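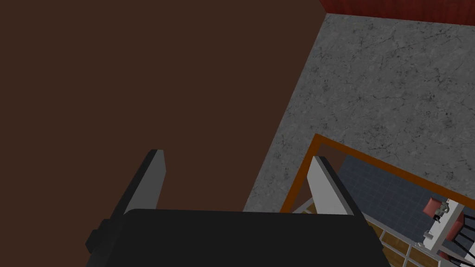 Working Groups / Minutes and Agendas

Minutes of the visitor day planning meeting, January
Written by Nhung Tạ

Present: Wahyudi Siregar (chair), Nhung Tạ (minutes), two colleagues from Anemar, one from Zinlow. Simard sent apologies.

1. Minutes of the last meeting
Accepted with one correction. The hall rental is 2,243 and already includes cleaning.

2. Report on the trial demonstration
Wahyudi reported on the trial of the simulated house, which was shown to six guests from Punum. The guests followed the robot from its own point of view on the large screen. They asked many questions about the gripper and fewer about the planning software, so the talk should be changed to follow this interest. The Anemar colleagues asked that the speaker say clearly at the start that all rooms are computer made. Two guests had understood this only at the end.

3. Camera views
There was a long discussion about the tilted view. Zinlow finds it uncomfortable for people who sit close to the screen. Wahyudi prefers to keep it — it is what the robot has to work with, and visitors should see that.
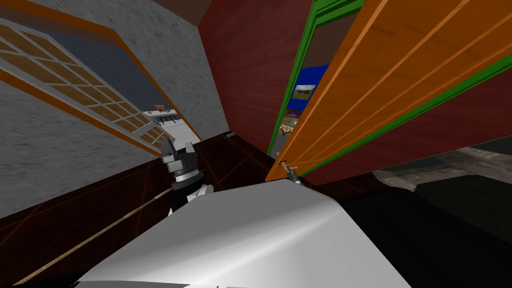 It was agreed to keep the tilted view for the door part of the talk, but to move the first row of chairs back. Nhung will mark the new position on the floor plan. A second, level view was proposed for the small screen. Anemar will check if the same computer can run both.

4. Schedule of the day
Doors open at 10 a.m. There will be three demonstrations, with a break after each one. Zinlow asked for a longer break at noon, and this was accepted. Questions are taken at the end of each demonstration and not during it.

5. Invitations
Nearly 523 addresses are on the list, but some are double. Nhung will clean the list before the letters go out. Punum would like to bring a school class — the chair will answer them after he has spoken with the hall.

6. Other matters
The microphone from last year is still not repaired. Simard will be asked to lend one.

The meeting closed at 4:40 p.m. The next meeting is in February, same room.

Contact the office | Back to top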